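Florkon Serving Tray, Teal
Item 151 - Trikik Institutional Tableware

The Florkon tray is intended for dining halls, care residences and school cafeterias in which each guest receives a complete meal on one tray. It is molded in plastic, with rounded corners and a slightly raised rim. The smooth surface may be wiped clean between sittings.

Color: teal
Sold in: cartons of 12
Minimum order: 5 cartons
Warranty: 12 months

The tray accommodates a large plate, a small plate, a bowl and a pair of chopsticks. Tableware is not included and may be ordered separately from the Nikano range. Orders of 50 cartons or more qualify for contract pricing - please request a written quotation before ordering. 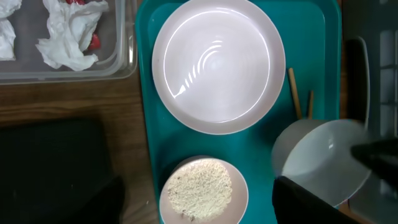 Florkon tray in teal with large plate, rice on the small plate, white bowl and wooden chopsticks.

Do not place the tray in an oven or on a heated surface. Replacement trays are supplied in the same color for the duration of a contract.

Contract sales: Naima Salem
Deliveries and returns: Karim Ait Ali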